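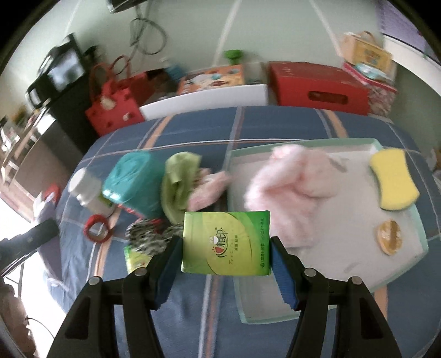 Kelik

Pocket Tissues, Sorting Trays and Table Cloths: Frequently Asked Questions

Last updated 4 July 2023

Which packets count as pocket tissues?

Any soft-wrapped packet small enough to hold in one hand, with folded tissues inside a printed film. Boxes, cube packs and flat refill packs are covered on the household paper page. The wrapper design makes no difference to how a packet is stored. The yellow-green 心相印 packet at the top of this page goes in the same compartment as any other packet of its size.

How should packets be placed in a drawer?

On the long edge, opening flap up, ends facing the front of the drawer. Packets stacked flat tend to slide when the drawer is pulled, and the lower ones get forgotten. If the drawer is too shallow for this, lay them flat in a single layer.

Can I mix opened and unopened packets?

You can, but it makes restocking harder. Keep opened packets at the front. When an opened packet is down to its last few tissues, move it to a coat pocket or bag and use it up there.

My packets have lost their shape. Are they still usable?

Yes. A bent packet is a storage problem only. Discard the packet if the film has split and the tissues have been exposed to dust, food or liquid. If the flap no longer sticks but the film is whole, put the packet in a small zip bag.

What is the correct way to pick up a packet without crushing it?

Hold it by the two short ends. Pressing on the broad faces compresses the stack and can lift the flap.

What is the Te Moana tray?

The Te Moana is our large shallow sorting tray. It is used on a table or bed for small household items and soft goods while they are being put away. It weighs 700 grams empty. The low rim lets you slide folded items out over the side. It is not a serving tray and has no handles.

Can the tray hold wet cloths?

Damp cloths, for a short time. The base has no drain holes, so water collects under the cloth and leaves a mark as it dries. Wring the cloth first and hang it up once sorting is finished. Keep paper goods out of the tray until the base has been wiped.

Should tissues and cloths share a tray?

Dry cloths and wrapped tissues can share. Put the cloth on one side and fold it before adding anything else. Fluffy fabric sheds lint, and lint sticks to the adhesive on an open flap.

How many trays do I need?

One tray is enough for a single drawer or shelf. For a full closet, use 2: one for items going back in the same place, one for items moving elsewhere. A third tray mostly gets used as storage, and then the job stalls.

Do I need a cloth under the tray?

It is recommended on varnished or soft wood. A flat woven cotton cloth is suitable. Thick pile makes the tray rock. Smooth out folds before setting the tray down, and lift the tray to move it, since dragging it will pull the cloth along.

Does the pattern of the cloth matter?

For protecting the table, no. For finding things, somewhat. Clear film and pale items are easier to see on a dark ground. On a plaid, small striped or multicolored items can be hard to pick out, so put those in the tray.

How do I clean the tray?

Warm water and dish soap, then a dry cloth. For adhesive left by labels or packet flaps, use Fludidon cleaning paste on a damp sponge and rinse well. Do not use scouring powder. The tray is not dishwasher safe.

What are the part numbers?

The Te Moana tray is part 151. The drawer divider sized for pocket tissues is part 228. Dividers are sold singly and can be trimmed with household scissors along the scored lines.

Will part 228 fit older drawers?

It fits any drawer deep enough to close over a packet standing on its long edge. Test with a packet before you trim the divider. Trimmed dividers cannot be returned.

Where do orders ship from?

All orders ship from our Bumport warehouse. The warehouse closes for stock checks in the first week of September, and orders placed then are packed the following week.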